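Textilsammlung: Stiromlow stellt auf Annahme nach Sorten um

Der Sammelverbund Stiromlow ändert zum Freitag, 18. August, die Annahmebedingungen für Alttextilien. Flanell und andere aufgeraute Baumwollgewebe werden ab diesem Tag getrennt von glatter Ware erfasst. Grund ist der Faserabrieb, der in der Sortierung der Firma Grekari die Filter der Absauganlage zusetzt. Die Regelung gilt für alle drei Annahmestellen des Verbunds.

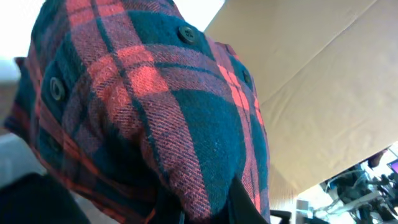
Kariertes Flanellhemd mit Knöpfen. Aufgeraute Oberflächen neigen zur Fusselbildung.

Nach Angaben von Betriebsleiterin Efthymia Vrettos wurde die Trennung seit März an der Annahmestelle Illow erprobt. Die Filterstandzeit habe sich dort auf 30 Betriebstage verlängert, die Restfeuchte der angelieferten Ware sei unverändert geblieben. Knöpfe und Reißverschlüsse müssen weiterhin nicht entfernt werden - sie werden erst beim Reißen maschinell abgeschieden.
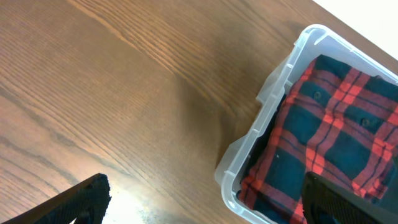
Für die Vorsortierung gelten künftig einheitliche Vorgaben zu Beleuchtung und Arbeitsfläche. Das Prüfbüro Stergiou hatte bemängelt, dass Verfärbungen und dünn gescheuerte Stellen je nach Standort unterschiedlich bewertet werden. Gefordert wird eine Beleuchtungsstärke von 500 Lux auf der Arbeitsfläche, gemessen ohne Tageslichtanteil. Leicht glänzende Holztische, auf denen sich das Licht als heller Fleck spiegelt und daneben breite Schatten liegen, sollen eine matte, hellgraue Auflage erhalten. Die Kosten trägt der Verbund.

Dunkle Oberbekleidung wird wie bisher gefaltet und nach Farbe gestapelt angenommen. Eine Trennung nach Faserart ist hier nicht vorgesehen. Pilar Orellana, bei Grekari für die Faseraufbereitung zuständig, verweist auf den hohen Anteil von Mischgeweben, der eine Vorsortierung von Hand unwirtschaftlich mache. 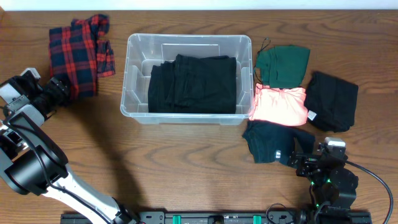 Annahme und Fristen

Gewerbliche Anlieferer müssen Flanell in gesonderten, beschrifteten Säcken abgeben. Für private Haushalte genügt die getrennte Übergabe am Schalter. Nasse oder verölte Textilien bleiben ausgeschlossen. Gemischt gepackte Säcke werden in den ersten drei Monaten noch ohne Aufschlag angenommen, danach gilt der Tarif für unsortierte Ware.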